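Cleravano Hardwax Oil for Tables and Benchtops

Matte / Satin
Sizes: 250 mL, 1 L, 3 L
Coverage: 20 square metres per litre, one coat
Recoat after: 8 hours
In stock, ships from our shed in May onwards for the 3 L tins

I've been oiling tables for a living for 11 years now, and for most of that time I was a varnish person who did oil when customers asked nicely. Then a friend in the trade handed me half a tin of Cleravano and I did my own kitchen table with it, and I haven't bought varnish since (well, one tin, for a boat hatch). So this is the oil I use, and now it's the oil I sell.

It's a blend of plant oils and hard wax. It soaks in, goes off, and leaves the wood feeling like wood. You get a bit of warmth in the colour but none of that orange syrup look you get from the older stuff. On pale timbers I'd go for the matte every time. The satin is lovely on walnut and blackwood, and a bit much on anything lighter, though plenty of you buy it for exactly that and send me very happy emails, so what do I know!

How I put it on

Sand to 120, then 150, and stop there. I know it's tempting to keep going until the thing feels like glass, but you close the grain right up and the oil just sits on top sulking. Vacuum, wipe, vacuum again. Stir the tin properly with a flat stick, all the way to the bottom, because the matting agent settles and if you skip this you'll have a satin first half and a chalky second half.

Pour out a small puddle, spread it with a white pad or an old cotton T-shirt, and work with the grain. Leave it 15 minutes and then wipe off everything that wants to come off. Everything! If it feels tacky when you walk away, you've left too much on. Second coat the next morning, thinner than the first. I don't bother with a third except on café tables.

Lay your rags out flat outside to dry, or drop them in a bucket of water. Oily rags bundled up in a bin can heat up and catch fire all by themselves, and I'm quite serious about that one.

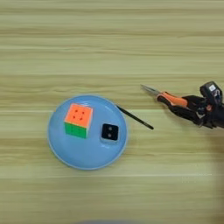
Colour is the thing I get asked about most, and it's the hardest to answer by email. Oil brings up contrast. Whatever stripe or streak is in the board when it's bare will be stronger once it's finished, and on pale wood that can be a surprise if you were picturing one even blond tone. Some people adore it and some people want their money back from the timber yard. Long grain like the bands running across this tabletop, beige in one spot and nearly olive in the next, is just the sort of thing I'd want to test first, and it helps to put a few everyday things on your test patch too. A light-blue plate tells you a lot about how yellow a wood is. Look at it by the window in the morning and again under your kitchen lights at night, and then decide.

If it does come up yellower than you'd like, there's the Cleravano White Tint, which you mix in to the first coat only. Go easy. I use one small capful to a 250 mL tin and that's already plenty.

Living with it

Give it a full week before you put a wet glass down, and keep the tablecloth off until then. After that it's an easy-going finish. Coffee, wine, curry, all fine if you wipe them up the same evening. It doesn't love a hot pan straight off the stove and it really doesn't love spray cleaner with ammonia in it. Warm water and a drop of dish soap is all mine gets.

When it starts looking thirsty (ours goes first at the end where everybody sits), scuff that bit with a grey pad and rub in a teaspoon of oil. No need to strip the whole table — that's the big win over varnish for me.

Goes well with

Hirnen applicator pads, white, pack of 8
Hirnen grey scuffing pads, single
Destura wood soap, 500 mL
Cleravano White Tint, 100 mL

Not for outdoor furniture, and not for floors either. I've got a different oil for decks and it's on its own page.

Sample sachets of both sheens are available and do one test board each. Add them to your cart with anything else and they ride along in the same box.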